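Wed 28 February

Back on the shin pad straps today. Rostwood want the second batch before their away game at Dondumport, so I spent the morning on the pull rig with the Clendex elastic — the wide one, not the stuff we had in October. Ran five straps at 1,000 pulls each and they all held, though number four has gone a bit wavy along the stitching and I don't love it.
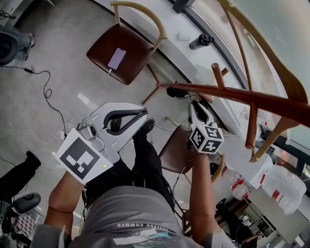 After lunch I put number four back on for another 1,000, so 2,000 in total. Still holding, but it's longer than it was: 100 mm at the start, 104 now. Orathai Sukprasert reckons it's my thread tension and she's probably right (she usually is with the sewing!). I'll drop it a notch and redo that one tomorrow.

Yap buckles still haven't turned up. If they're not in by Friday we go with the old ones and I'll tell the club myself.

Oh, and whoever has the small seam ripper, please put it back in my drawer.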